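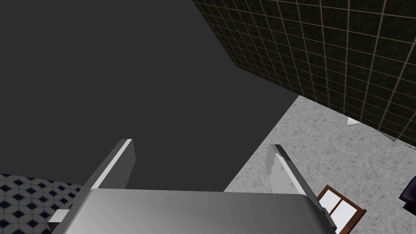 The Plasunine gripper, fingers open, in one of the simulated rooms used for the comparison.

Sep 25, 2026
By Cayetano Pastor

A robotics workshop in Plundau has spent most of the summer finding out which of two robot grippers is better at picking things up, and has come back with the news that it depends who is driving.

The trial, run by a small automation firm called Palacios, set the two-fingered Plasunine against the Dumis, a slimmer and rather dearer design. Both were put through the same 2,000 attempts in simulation, in rooms drawn up by computer with tiled walls, patterned floors and odds and ends lying about. Each attempt asked the gripper to reach an object, close on it, lift it and put it down somewhere else, a job most toddlers manage before lunch.

The Dumis was expected to win. It had the better brochure, and two people at Palacios had already cleared a shelf for it. On the first pass it did win, and comfortably. The Plasunine managed 906 successful lifts and spent a good part of the remainder shoving things under cupboards.

Then Yasmine Mahrous, who was in charge of the tests, swapped the controllers over. Until that point each gripper had been run with the software its maker supplied. With the Dumis controller behind it, the Plasunine began to behave like a different machine, and the Dumis, saddled with its rival's software, started closing its fingers a moment before it got to anything.

"We had a very long meeting about fingers," Mahrous said. "We should have had it about timing. I have the minutes and I don't enjoy reading them."

The trouble lay in how each controller dealt with the camera view. The one sold with the Plasunine waits for a fresh picture before every movement, and is late for nearly all of them. The other guesses a little way ahead and corrects itself as it goes. On flat, plain surfaces the difference was small. Near walls, or with anything low and thin on the floor, it was most of the result.

Camera position came in for a shorter test in August. Looking from behind and above the palm gave the steadiest approach, though the palm itself takes up a fair slice of the view and small objects can vanish behind it at the last moment. A camera set off to one side saw more and helped less. Palacios tried using both at once and got a controller that could not make up its mind, which Mahrous compared to parking with two relatives giving directions.

There remains the matter of real objects, which have a way of not having read the software. The firm has so far carried out 200 lifts on a bench in Plundau, using the Plasunine with the borrowed controller. Mahrous would not give a score, but said that it was lower than in simulation and that a bag of rice had been involved.

The full comparison will run for another 8 weeks, with the Dumis getting its turn on the bench next. Palacios plans to publish the test rooms and the list of objects so that other workshops can repeat the work, or at least argue about it from the same starting point.

Both manufacturers have been sent the early results. The makers of the Dumis asked whether the word "comfortably" could be used in their advertising. The makers of the Plasunine asked for the name of the person who wrote the other controller.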